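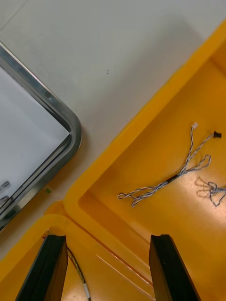 Small parts storage: open bins or lidded cases?

torque_6
Posted May 9, 2018
I'm re-sorting the fasteners in a two-bay shop. Stock is 1306 pieces after scrapping the stripped ones, mostly M3 to M8. Currently everything is in Clundandale lidded cases. Considering open plastic bins on a rail. Any objections?

Undadham
Dust. Open bins near a grinder collect grit, and grit ends up in the threads. Keep the lids.

shim_stock
Disagree. Lids cost time on every pick. I use open bins for anything I touch daily and cases for the rest. Blow the bins out once a month.

Undadham
Blowing them out moves the grit to the next bin. Vacuum, with a mesh over the nozzle.

shim_stock
Fair. Mesh it is.

kerf700
What bin depth? Under 2 inches you can pick with fingertips. Deeper than that, small washers stack flat in the corners and you end up tipping the bin out. A rounded inside corner helps.

torque_6
Stüber rail bins, 3 inch. The shallow ones are back ordered until the end of May.

kerf700
Then put the M3 washers somewhere else. A magnetic dish works for plain steel, less so for stainless.

Undadham
Magnetized washers pick up filings. I would not.

torque_6
Going with the Stüber bins for M5 and up, cases for M3 and M4. Rail goes on the wall away from the grinder. Will post the label layout when it is done.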